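# Grostden 手持夹爪套件：用了一个夏天之后

先交代立场：这套东西是我自己掏钱买的，Nenmont 没给我寄过样品，也没给我折扣，唯一的优惠是包裹里多塞了一包扎带。用到八月底，我觉得可以写点什么了，再拖下去新版本就要出来，这篇就只剩考古价值。

Grostden 是一套手持式的示教采集工具。人握着它干活，相机跟着手走，录下画面、手的轨迹和夹爪开合，回头拿去训练策略。机械臂可以晚点再买，或者像我一样，先借口“数据还没攒够”无限期地晚点再买。

## 组装

套件到手是一盒散件：打印件、轴承衬套、螺丝、弹簧、一个相机座，外加一张印得很小的组装图。图上的零件编号和袋子上的编号属于两个体系，彼此尊重，互不往来。我对着图研究了一个晚上，最后是靠零件形状认出来的，左右连杆长得像双胞胎，装反了也能合上，只是合得很别扭，像两个吵过架的人握手。

打印件的质量比我预期的好。黑色哑光，表面略有颗粒感，摸着不打滑。边角有几处毛刺，刀片刮一刮就没了。真正让我满意的是关节里压的铜色衬套。之前用过的 Mahama 那套，关节是塑料直接套螺丝，刚装好很紧，录了几天就开始晃，晃到后来指尖合上的位置每次都不一样，模型学没学会抓杯子不好说，手抖肯定是学会了。Grostden 的关节到现在还是干净利落的，我中间只拧过一次螺丝，而且是因为自己一开始没拧紧。

压衬套这一步说明书只写了四个字：“轻轻压入”。我轻轻压了，没动。重重压了，歪了。后来用台钳垫着一块硬纸板慢慢顶进去，很顺。建议 Nenmont 把那四个字换成“去借个台钳”。

装完之后先空合几十下，听声音。有“咔”的地方就是螺丝太紧。别急着上相机，上了相机再拆，标定就白做了，我白做过。

## 手感

扳机行程偏长，回弹靠弹簧，力道中等。拿杯子、拿抹布、拿笔都没问题，拿硬币就比较考验人品。指尖是可换的，盒里给了一副硬的和一副软的。我大部分时间用硬的，因为软的那副沾灰，录一个下午之后看起来像从沙发底下捡回来的。

整机不算重，但相机装在上面，重心靠前。头几分钟觉得轻巧，录到后半程手腕就开始提意见。我试过在护腕里垫东西，试过换手，最后有用的办法是每录 30 条歇一次，起来倒杯水。这个节奏后来成了我整个采集流程的骨架，比说明书里推荐的任何流程都管用。

有一点要提醒左撇子：扳机两边看着对称，手柄的弧度却偏向右手。官网写的是“双手通用”，我理解为“两只手都能拿起来”。

## 软件

录制和导出用的是配套的 Kurkau。它的界面只有一个大按钮和一堆小字，大按钮负责开始和停止，小字负责让你相信它真的在录。

先说好的。时间戳对得很准，相机画面和夹爪开合之间没有我能看出来的错位。Mahama 的软件在这件事上给我留下过阴影，那时候回放里手指先合上，杯子隔了一会儿才知道自己被抓了。Kurkau 没有这个毛病。导出的格式也老实，一条示范一个文件夹，打开就能看懂，不需要先装三个版本互相打架的库。

再说不那么好的。停止录制之后它会弹一个框，问你“保留这条示范吗”，默认选中的是“否”。我不知道设计这个框的人经历过什么。第一天我习惯性地敲回车，敲掉了一整个上午的叠毛巾。后来在设置的第三层菜单里找到了改默认值的地方，菜单名叫“高级体验”。

还有标定。每次换相机固定位置都要重新标，标一次要拿着夹爪对着标定板画各种角度，姿势类似给空气做按摩。软件提示音只有一种，成功和失败都是“嘀”，得自己凑过去看屏幕。

## 拿它录了什么

我的任务都很家常：把杯子放到杯垫上，把笔放回笔筒，叠一块方巾，把桌上的东西推到一边。没有翻跟头，没有做早餐。

第一个认真录的是杯子任务。目标是 200 条，分几天录完。前 100 条录得很有激情，每一条都想着变化：杯子换位置，起手换高度，桌布铺上又撤掉。后面那一半开始变得可疑，回放的时候发现自己连着好多条，杯子都摆在最顺手的那个地方，手也从同一个角度伸过去，像上班打卡。

拿这批数据训出来的策略，在借来的臂上跑，杯子放在“最顺手的那个地方”时表现极好，挪开一点就开始在空气里优雅地抓取。这事怪不到 Grostden 头上，工具只负责忠实地记录，我偷的懒它一条没落。

后来我写了一张纸条贴在屏幕边上，每录完一组就按纸条上的位置换一次摆法，枯燥，但是有用。如果 Kurkau 能自己提示“该换个地方了”，我愿意原谅它那个弹窗。

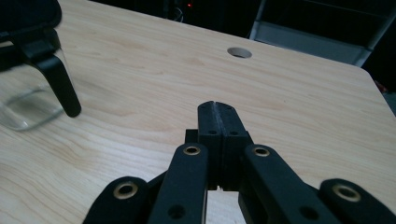 每条示范的起点也值得多说两句。说明书建议每次都从夹爪完全张开开始，我照做了一阵，发现策略也养成了这个爱好，手里拿着东西的时候也想先张开一下，以示礼貌。后来我把起始状态打散，有时张开，有时合着，有时半开，问题少了很多。合着起步的那些条目，软件会给一个黄色警告，说“夹爪初始状态异常”。它不影响保存，我也就学会了跟它和平共处。

结束的动作同样要留意。放下东西以后，人很自然地会立刻松劲，手往下一垂，去按停止。这一垂也会被录进去，而且每条都有，模型看在眼里，记在心里。我现在放完东西会把夹爪抬起来，停一小会儿，再去按。Kurkau 有裁剪尾巴的功能，可惜要一条一条拖滑块，拖过一晚上之后，我宁愿把手举着。

脚踏开关强烈建议配一个。套件里没有，Nenmont 官网上有卖，价格让我怀疑是用整块金属削的。普通的 USB 脚踏设成空格键就能用，Kurkau 认。

## 光线、桌面和其他小麻烦

相机在暗处会自动拉高增益，画面噪点随之而来，轨迹估计偶尔会跳。跳的时候软件不吭声，要到导出那一步才告诉你某几条“跟踪质量不足”，语气平静，像体检报告。我的对策是每组录完先导出一遍，现场就知道要不要补，省得第二天重新摆桌子，然后发现昨天用的那只杯子正在洗碗机里。

透明的东西比较棘手。玻璃会折射，背后的纹路跟着弯，夹爪一靠近，人眼都得愣一下才看清边在哪里。录这类物体我会多给几条，接近的动作也放慢。慢动作有个副作用，策略会变得非常慎重，抓一只杯子抓出了拆弹的气氛。

桌面最好有点纹理。我试过在纯白的板子上录，跟踪找不到东西可认，轨迹直接飘走，回放里我的手从桌边缓缓升天。换成木纹桌面之后就没再出现过。如果家里只有白桌子，往上面贴几张有图案的胶带也行，别贴得太整齐，重复的图案一样会让它犯迷糊。

还有反光。衬套在强光下会亮，我起初担心画面里老有几个亮点会干扰训练，特意用马克笔涂黑了一个来对照。涂黑的那批和没涂的那批，训出来没看出差别，只是我的夹爪现在有一个关节看着像掉了颗牙。

电池方面没什么可抱怨的，因为根本没有电池。它拖一根线，线长够在一张桌子上活动，想去厨房就得连电脑一起搬。线的接头在手柄底部，转腕动作大的时候会被扯到，我用那包赠送的扎带把线固定在前臂上，这大概就是他们送扎带的原因。

## 和 Mahama 比

被问得最多的就是这个，所以单独写一段。

Mahama 便宜，装起来快，零件坏了随便找台打印机就能补。如果只是想弄明白手持采集是怎么回事，录几条玩玩，它完全够。缺点前面都提过了：关节会松，软件时间对不齐，导出的东西需要自己写脚本收拾。我为它写的脚本现在还留着，打开看一眼就会想起那个春天。

Grostden 贵出一截，贵的部分主要在关节和同步上。录的条数越多，这两样越值钱。只录几条的人感觉不到，录到几百条、还想把上个月的数据和这个月的混在一起训的人，会感觉得很具体。

有一项 Mahama 反而更好：它的指尖用卡扣，一按就换。Grostden 要拧螺丝，螺丝很小，掉在地上会立即进入另一个维度。我换指尖现在都在托盘里换。

## 售后

给 Nenmont 写过 3 次邮件。第一次问零件编号，回信附了一张更清楚的组装图，清楚得让人想问为什么不一开始就放进盒子里。第二次反映弹窗默认值，回信说“这是一项保护功能”。第三次是我弄丢了指尖螺丝，他们寄了一小袋过来，没收钱，数量足够我继续丢上好一阵子。

## 该不该买

手里有正经项目、打算一直录下去的，可以买。学生课题组要几个人轮着用的，也可以买，记得每个人录完都看一眼关节螺丝，再统一一下起手的习惯，不然混在一起的数据会同时具备好几种性格。

只是好奇的，先去弄一套 Mahama，或者找人借来摸一个下午。摸完手腕酸了还想继续，再考虑掏钱。

指望买回来就能少干活的，要慎重。整个夏天我把杯子放到杯垫上的次数，已经超过了此前人生的总和，而家里真正要用的那只杯子，现在还是直接搁在桌上。

优点：关节耐用，同步准，导出格式干净，售后回信快。

缺点：组装图，弹窗，换指尖的螺丝，线，“高级体验”。

评分的话，硬件给四星，软件给三星。哪天弹窗默认选“是”了，我回来补一颗。

*补充一条：有人问衬套要不要上油。我没上，说明书也没提。打印件会不会跟油闹脾气我没试过，试过的朋友麻烦在评论里讲一声，最好连油的型号一起写上。*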